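Chapter 4

The Part Everyone Is Frightened Of: Processors and Their Sockets

I've been putting computers together and pulling them apart since I was at school, and I still breathe in when I get to the processor. So if you've skipped ahead hoping I'd tell you it's all terribly easy, sorry! It is quite easy, but it's the sort of easy that wants your full attention for a minute and a half, and after that you can go back to humming.

In Chapter 3 we got the side off the case and had a good look round without touching much. We found the power supply, we traced a few cables back to where they came from, and (if you did the exercises) you drew yourself a rough map. Keep that map next to you. You'll want it again when we come to the drives.

The first machine I ever opened was an old office tower my aunt's firm was throwing out. I stood it upright on a carpet, in socks, and poked about in it with a kitchen knife. Please don't do any of that. Lay the tower flat on its side, with the open side facing up at the ceiling, on something hard and steady with room to spare for your bits and bobs. Gravity then works for you. A processor set down on a level board stays put, and a processor offered up to a vertical board wants to be on the floor.

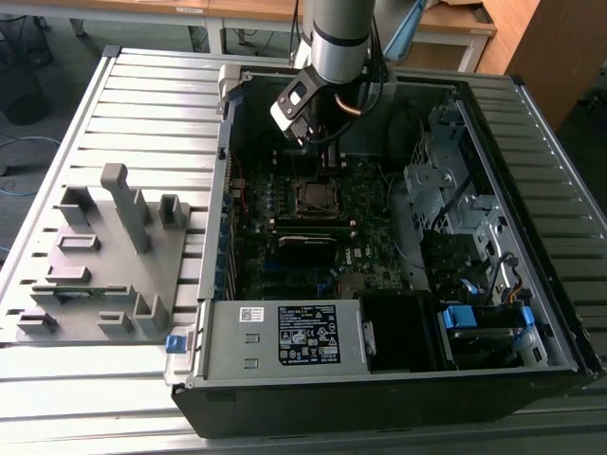
Now, before your hands go in, unplug the mains lead at the wall and take it right out of the power supply. Hold the power button in for a few seconds. Put on your wrist strap and clip it to bare metal on the case. I know, I know, you did all this in the last chapter. Do it again anyway. Otis Rosenthal, who taught me, made his evening class say it out loud like a times table, and I can still hear all of us mumbling it.

4.1 Finding your way to the socket

The motherboard is the big flat board that everything else is plugged into, and the socket is the square place on it where the processor lives. In most towers it's in the upper half of the board, fairly close to a fan, and it's usually hidden under a large lump of metal called a heatsink. We'll take heatsinks off properly in section 4.5, with the paste and the mess and all the rest of it. For now, let's suppose yours is already off and the old chip is out too.

What's left is a metal surround with a lever (some boards have two). The lever holds down a hinged metal plate, the load plate, and the plate holds down the chip. Push the lever down a touch, ease it out sideways from under its hook, and let it come up slowly under your finger. It has more spring in it than you'd think, so don't let it fly.

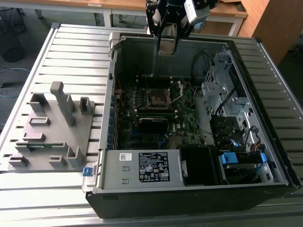
Figure 4.1 A tower laid on its side, with the processor socket empty and its lever raised. The power supply runs along the bottom.

Have a look at the socket with a torch, held low so the light skims across. You're looking for dust, a hair, or a smear of old paste. What you must not do is touch the inside, not with a cloth, not with a fingertip, not with a little brush that Birdie Okafor swears is perfectly soft (I love her dearly and she has ruined a board). If there's dust in there, use a hand blower and be patient.

4.2 Picking up the chip

Hold a processor by its edges, the way you'd hold a photograph you cared about. The silvery lid on top is called the heat spreader. You can touch it without disaster, though you'll have to clean your fingerprints off before the paste goes on. The underside is all tiny contacts, and that side you leave completely alone.

Before you lower it, read the lid. The maker and model are printed there, often so faintly that you have to tilt it about under the lamp. Write the model down in your notebook now. In a few minutes it'll be under a heatsink and you'll be wishing you had.
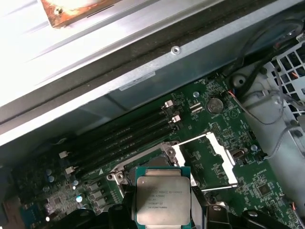
Figure 4.2 An Intel Xeon processor close to its empty socket, with the load plate swung open. Note the four memory slots.

Then look for the small marks that show which way round it goes. Match them to the socket, lower the chip straight down, and let go. No pushing! If it doesn't sit flat, lift it and check the marks again.

Try it yourself: with the power off, find the socket lever on your practice board and work out which way it unhooks. Sketch it on your Chapter 3 map.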